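Moving house, and what the boxes knew

26/10/2022

We have moved from Drundon to Vemden, a distance of 46 miles, and it has taken me most of my remaining middle age.

I had a system. I should say that at the start, so that you know the sort of man you're dealing with. In July, when the sale went through, I bought a roll of labels and a fat black marker and announced to the household that every box would carry three pieces of information: the room it came from, the room it was going to, and what was in it. My wife Tsai listened to all this very politely. She has heard me announce things before.

The first 20 boxes are beautiful. I can still find them by looking for the ones with legible writing. "Study to back bedroom, atlases and tax." You could put that box in a museum. By the second week I had dropped the room it came from, on the grounds that we would no longer have the room. By the third I was writing "kitchen etc". The last box I packed, at one in the morning, says "no".

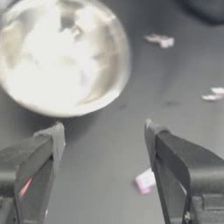

The removal firm was called Alleo, and it was run by a man named Demyd Yatsenko, who came beforehand to look at our things and give us a price. He walked round the house with a clipboard and said very little. In the front room he stopped at the piano and sighed through his nose. Nobody in our family plays the piano. It belonged to my aunt, who didn't play it either, and I believe she had it from a neighbour. He asked if it was coming with us and I heard myself say that of course it was, in the tone of someone defending a relative.

The quote was for one van and two men, and then, after the loft, it was for a bigger van and three men. I don't blame him. We had told him on the phone that there was "a bit in the loft". What was in the loft was everything either of us had ever failed to decide about since the wedding. A tent with no poles. Some poles. My entire school geography output, which I had apparently been saving for scholars. Tsai found a bag of keys, tipped them out on the landing carpet and sat looking at them for a while, and then put them back in the bag and packed it. It's here in Vemden now. The doors they open are all in Drundon, if they're anywhere.

I did try to get rid of things. I sold a filing cabinet to a man who arrived in a car that was shorter than the filing cabinet. I gave the bread machine to the people next door, who gave us a bread machine as a leaving present the following week (a different one, I checked). I took four loads to the tip and brought back a perfectly good standard lamp, and we don't need to go over that again.

The van was booked for eight and came at twenty to, while I was still in my dressing gown taking a bed apart with the wrong size of Allen key. Mr Yatsenko handed me the right one without comment. I think he carries it for people like me. The three of them emptied the house in under four hours, which I found slightly insulting given how long it had taken us to fill it. They moved the piano last. I stood in the drive giving advice.

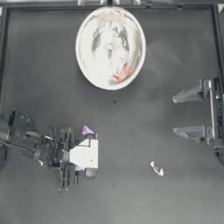 So would I pay someone to do the packing next time? I'd pay for the kitchen and the books, and do the clothes and the oddments myself. The full packing service was another 190 pounds on top of the quote, and I turned it down with a little laugh, like a man waving away the dessert menu. I have since spent more than that on takeaways, because the pans were in a box marked "misc 2" and misc 2 was under the piano stool in the garage, behind the piano.

Yes, the piano is in the garage. It wouldn't go through the door of the new house. It turns out that I had measured the door and I had measured the piano, but I had measured the piano the long way, and the hall the day after, and never introduced the numbers to each other. Tsai says it looks quite at home out there with the lawnmower. One of the men played a few bars on it before they left, rather well, and it was easily the most music anyone has got out of it in thirty years.

The new house is fine. I'm told you have to live in a place for a while before you know it, and so far I know that the bathroom light is on the outside of the bathroom, that the boiler makes a noise like someone putting down a suitcase, and that the previous owners took the toilet roll holders. They left the curtains, which are the ones I'd have taken to the tip. I have also met the neighbour on the left, who came over to tell me which day the bins go and stayed to tell me which day they used to go.

We still have a wall of boxes in the dining room. We eat beside it. Every evening I open one before supper, as a sort of discipline, and every evening I find something that belongs in another room and carry it upstairs and put it on the floor. The "no" box I am leaving for now. It's heavy and it clinks.

A few people have asked for tips, I assume to be kind, so what follows is what I'd tell my July self if he'd stop talking about labels for a minute. 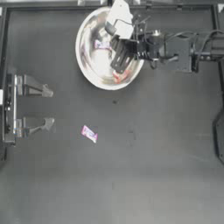

Things I would do differently

Pack the kettle last and put it on your lap. Mugs too. We drank our first cup of tea in Vemden out of a measuring jug, taking turns.

Measure the door, then measure the biggest thing you own, and write both on the same piece of paper.

Don't pack books in big boxes. Everybody says this and I had read it in several places. I packed the books in big boxes.

Redirect the post early. Ours took a fortnight to catch up with us and then arrived in one lump, including a card from my sister wishing us luck with the move and a reminder from the dentist in Drundon, who expects me in 90 minutes' time as I write this. I had better ring him.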